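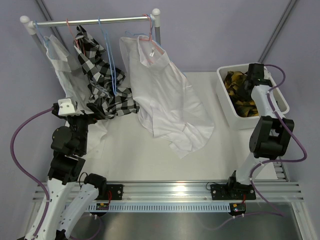 Garment rack

A garment rack, also called a clothes rack or clothing rail, is a freestanding frame with one or more horizontal bars from which clothes are hung on hangers. It is used in homes without enough closet space, in shops, in theaters and in laundry rooms. Sellers often describe it as a replacement for a closet. For most households that claim is doubtful, as the rack gives up doors, shelves and much of the useful height of a closet in exchange for a lower price and the option of moving it.

Construction

The usual household rack has two uprights, a bar across the top and some kind of base. Metal tube is the common material for the bar. The joints between bar and uprights are often molded plastic, and they are the part most likely to fail. A plastic corner that fits tightly on the day of assembly may loosen after the rack has been pulled sideways a few times, and once it has loosened the bar starts to roll in its socket.

Heavier racks made for shops use welded or bolted steel joints. They cost more and are harder to store, and the extra strength is wasted on a few shirts. Winter coats are another matter.

Load ratings should be read with care. A figure such as 100 pounds on the box generally assumes a still load spread evenly along the bar. It says little about a rack on casters, on carpet, with all the coats pushed to one end.

Height

The height of the bar decides what can be hung from it, and it is the measurement buyers check least. A full-length dress needs a high bar. A shirt needs much less, but even a shirt will touch the surface below if the bar is low, and the hem then folds or bunches where it lands. Small racks that stand on a table or counter have this trouble with nearly every adult garment. They work well for baby clothes and doll clothes, and for holding a piece for a short time during ironing or mending. As storage they are poor: a shirt left with its lower part in a heap will need pressing again, which defeats the purpose of hanging it.

Extending racks have sliding uprights held by a pin or a twist collar. Twist collars tend to slip under weight.

Hangers

Thin plastic or wire hangers take up the least room on the bar and are the cheapest to replace. Their critics say that they mark the shoulders of knitwear, and this is true of heavy sweaters. The case against using them for cotton shirts is weaker than the makers of padded hangers suggest.

Hangers in two or more colors are sometimes used to sort clothes, for example one color for each member of a household or for clean and worn items. The system depends on everyone returning the right hanger to the right garment. In practice colors drift within weeks, and a mixed bar usually means only that the hangers were bought in mixed packs.

A related method asks the owner to hang every hook backward in January and to turn it the usual way once the garment has been worn. Anything still backward at the end of the year is given away. The method takes no account of formal clothes, and it can be beaten by anyone who wears a shirt for ten minutes to save it.

Garments with wide or open necks slide off smooth hangers. Closing the top button helps, where there is one. Rubber strips and notches help somewhat, though notches are of little use to a T-shirt.

Crowding

Guides to tidying give many different figures for the space each garment needs. The Prestlow range of rails was sold with a leaflet stating that its standard bar held 53 hangers. Azra Karagiannis, writing in the household newsletter Bindville, put shirts on the same bar and stopped at 12, the point at which she could still lift one out without dragging its neighbor along. Both numbers may be correct. The leaflet counted hangers and made no mention of clothes.

Overlapping hooks are the first sign of a crowded bar, but they also appear on bars that are nearly empty, where hangers have been shoved to one end and left there.

Empty hangers are best taken off the bar. Left between garments, they catch on sleeves and collars.

History and claims of origin

Rails for hanging clothes are old, and claims that any one maker invented the household rack should be treated with suspicion. The firm Michalík has been named as the originator of the folding type in several sales catalogs. Otakar Tichý, who went through 436 of the firm's order slips, found folding racks among them but nothing to show that they were the first, and noted that some were entered as repairs to racks bought elsewhere.

The later Festusance rack, promoted as needing no tools, came with a hex key.

Care

Bars should be wiped before white clothes are hung on them, especially if the rack is new, as some metal tube arrives with a film of oil. Plastic joints should be pushed home by hand; a hammer may split them.

See also: Clothes hanger; Clothes horse; Coat stand; Closet

Last edited 2025-07-12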